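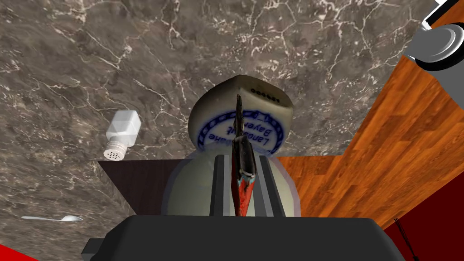 Ticket opened Dec 27, 2019
Component: gripper model, parallel two-finger
Status: open

I've been comparing the Poson and Drudex two-finger grippers in our simulated kitchen before we decide which one to order, and I'm stuck on a grasp that behaves well with one and badly with the other, so please bear with me while I set it all out. The arm, the controller gains and the wrist camera settings stay the same for both, and only the gripper model gets swapped. The trouble is with narrow things. With a long dark tool held between the two gray fingers and its thin end pointing away from the gripper, the contact readout is all I have to go on for how firm the hold is, and the Drudex readout jumps around like a cricket in a jar. The Poson one stays nice and flat. I've done 100 grasps with each. Poson dropped the tool twice and Drudex dropped it 20 times, nearly always in the first moments of the lift.

What I've tried so far, in case it saves somebody the trouble:

Raised the finger friction on the Drudex model. It helped a little, then the tool started sticking to one finger after release, so I put it back.

Halved the physics time step. Everything got slower and the drops stayed the same.

Swapped the wrist camera for the fixed one, on the theory that the grasp point was being picked badly. No change that I could find, and I did look pretty hard.

Reinstalled the Drudex package from scratch. I know, I know, but it made me feel better - and it did clear up an old warning about a missing joint limit.

The log from the worst run stops at step 191 with "contact pair limit reached," and I haven't seen that message with the other gripper at all. The marble counter, the orange wood, the spoon and the shaker are staying put between runs, so I'd like to leave the layout alone if we can. 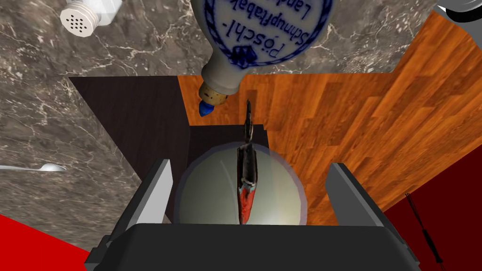
Hugo Bermúdez: Thanks for writing all this up, it makes my end so much easier! That message is your best clue, I think. The Drudex fingers came over from the September export with the full collision mesh, and a slim object can touch an awful lot of little triangles at once. Could you set the contact pair limit to 2,000 and try again? If the readout calms down, please swap in the simplified finger mesh and put the limit back where it was, or your runs will crawl. I'd hold off on touching friction again until then.

Kofi Quartey: Will do, and thank you for the quick answer. I raised the limit just now and the first few lifts held, with a much calmer readout. I'll start the full set with the simplified mesh tonight and attach both logs here. Please leave the ticket open until they're in.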